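Les mains de Rotine

À l'atelier partagé de Drerndale, on montait par un escalier en fer qui sonnait sous les chaussures. L'hiver, avant même d'ouvrir la porte, on savait qui était là, et l'on savait aussi de quelle humeur. Moi, je montais lentement. Je venais après le travail, vers sept heures du soir, avec mon sac et un thermos de thé trop sucré.

J'avais une place au fond, entre la perceuse à colonne et une étagère qui portait encore l'étiquette de la maison Fitzsimmons, l'ancien locataire, marchand de boutons. Il en restait partout, de ces boutons. On en trouvait dans les rainures du plancher, et une fois dans mon thé.

Ma voisine d'établi construisait Rotine. Elle disait « la Rotine », comme on dit la voiture ou la chaudière. C'était un robot à deux bras, ou plutôt cela devait le devenir. Pour l'instant, il n'y avait que les mains. Elles étaient noires, avec des doigts orange en forme de coin, souples et striés, qu'elle avait moulés dans sa cuisine. Elle me les avait donnés à presser le premier soir. J'avais serré, et le doigt s'était plié autour de mon pouce avec une politesse étonnante.

— Et les bras ? avais-je demandé.

— Les bras, c'est facile. On les achète. Il faut d'abord qu'elle sache ce qu'une main veut.

Je n'avais pas compris la phrase. Dans ma langue, une main ne veut rien, c'est la personne qui veut. J'ai pensé que c'était une tournure du pays et je l'ai notée dans mon carnet, où je gardais les expressions à vérifier.

Elle travaillait donc avec les mains seules. Elle les tenait par une poignée, une à gauche et une à droite, et elle faisait avec elles toutes les choses ordinaires qu'on fait dans un logement. Prendre une tasse. Plier un torchon. Ouvrir un placard. Chaque geste était enregistré, puis recommencé. Le programme qui devait apprendre de tout cela s'appelait Grimora, et il tournait la nuit sur un ordinateur caché sous l'escalier, dont le ventilateur faisait un bruit de pluie.

En novembre, elle a eu besoin de quelqu'un pour la seconde paire d'yeux, comme elle disait. Je devais seulement m'asseoir près d'elle et dire à voix haute si la prise était bonne. J'ai accepté parce qu'il y avait un radiateur de ce côté.

C'était la semaine de l'armoire. Il fallait 200 ouvertures de porte, réussies ou non, car les mauvaises servaient aussi. Je cochais dans un tableau : bonne, mauvaise, douteuse. Au commencement, je mettais beaucoup de douteuses. Elle me l'a reproché gentiment.

— Tu as peur de lui faire de la peine ?

— À qui ?

— À la machine.

J'ai répondu que non, mais j'ai réfléchi pendant le retour, dans l'autobus. Quand je suis arrivé dans ce pays, j'ai appris les gestes de cette manière, moi aussi. Comment on tend la monnaie, comment on tient la porte et pendant combien de temps, à quel moment on retire la main après l'avoir serrée. Quelqu'un, quelque part, cochait peut-être. J'aurais aimé avoir beaucoup de douteuses.

Le lendemain, j'ai mieux regardé.

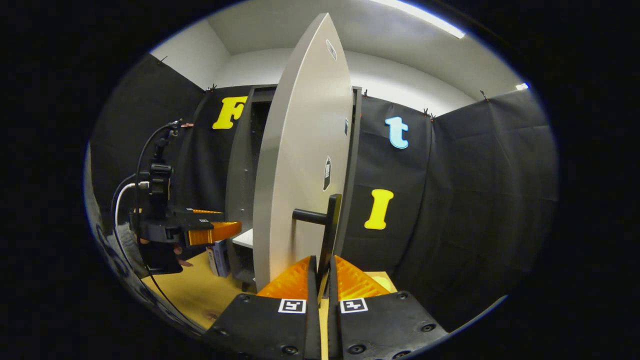 La porte de l'armoire, ouverte, et la poignée entre les doigts orange.

La poignée était une barre noire, toute simple, écartée de la porte par une tige ronde. Un enfant la prend sans y penser. Avec la pince, il fallait venir d'en bas, garder les deux doigts de chaque côté, fermer, et seulement alors tirer. Si l'on tirait trop tôt, le caoutchouc glissait avec un petit cri. Si l'on serrait trop, les doigts se tordaient et la porte partait de travers.

Nous étions dans le coin aux tissus noirs, où de grandes lettres de couleur étaient accrochées. Je les lisais sans le vouloir. Un F, un t, un I. J'essayais de faire un mot, dans une langue ou dans l'autre, et je n'arrivais à rien. À la longue je les prononçais dans ma tête à chaque ouverture, comme une petite chanson sans paroles.

— Bonne, disais-je.

— Encore.

— Mauvaise.

— Pourquoi mauvaise ?

— Tu as hésité.

Elle a posé la main droite et s'est frotté le poignet. Elle avait les poignets fatigués, cela se voyait depuis plusieurs jours, elle portait même un bandage sous la manche. Je lui ai demandé pourquoi elle ne laissait pas quelqu'un d'autre continuer. Elle a regardé la pince, ensuite moi.

— Tiens, a-t-elle dit.

C'était plus lourd que je ne croyais. Le poids était devant, dans les plaques et les vis, et le bras voulait descendre. Ma première ouverture fut une catastrophe. La porte a bougé un peu, la barre s'est échappée et je me suis excusé. Je me suis excusé auprès de l'armoire, dans ma langue. Elle a ri si fort que quelqu'un a crié d'en bas pour savoir ce qui arrivait.

À la quatorzième, j'ai réussi. J'ai senti la porte venir, légère, et les doigts orange qui s'adaptaient sans que je leur demande. C'est difficile à raconter. Il y avait un moment, très court, où je ne tenais plus une machine, je tenais la poignée. J'ai compris alors sa phrase du premier soir, et j'ai barré dans mon carnet la mention « à vérifier ».

Nous avons continué à tour de rôle. Elle cochait pour moi, je cochais pour elle. Elle était plus sévère. Vers onze heures, les 200 étaient faites, mais nous n'avions pas envie d'éteindre, et nous sommes allés jusqu'à 235. Le thé était froid. Dehors il tombait une neige mouillée qui ne tenait pas.

Les bras sont arrivés au mois de janvier, dans deux caisses si longues qu'il a fallu démonter la rampe de l'escalier. Elle a vissé les mains au bout, elle a branché, elle a débranché, elle a juré avec des mots que je n'avais pas encore dans mon carnet. Ensuite elle a lancé Grimora et elle a reculé jusqu'à l'étagère Fitzsimmons. Moi, j'étais assis près du radiateur, avec le tableau sur les genoux, par habitude.

Rotine a levé le bras droit. Elle est venue d'en bas, comme il faut. Les doigts se sont placés de chaque côté de la barre et ils ont fermé. Puis, avant de tirer, le bras s'est arrêté. Cela a duré peut-être une seconde. Il s'est incliné, à peine, vers la porte, et il a repris.

L'armoire s'est ouverte.

Ma voisine n'a pas bougé tout de suite. Elle a fini par dire :

— Cette inclinaison, ce n'est pas moi qui la fais.

Je le savais. C'est une chose que nous faisons, chez nous, avant d'entrer. On baisse un peu la tête et l'épaule, et on attend un instant devant la porte, même quand la maison est vide. Ma mère le faisait avec les bras chargés de linge. Je croyais avoir perdu ce geste depuis longtemps, il me semblait que je l'avais laissé de l'autre côté avec les manteaux trop lourds.

— Je peux le corriger, a-t-elle dit. J'enlève tes essais et je relance cette nuit.

Elle attendait ma réponse, le doigt au-dessus du clavier. Sous l'escalier, le ventilateur faisait toujours sa pluie. J'ai regardé le tableau sur mes genoux, les trois colonnes, le crayon attaché avec une ficelle.

— Bonne, ai-je dit.

Elle a retiré son doigt du clavier et elle est allée refermer l'armoire, pour recommencer.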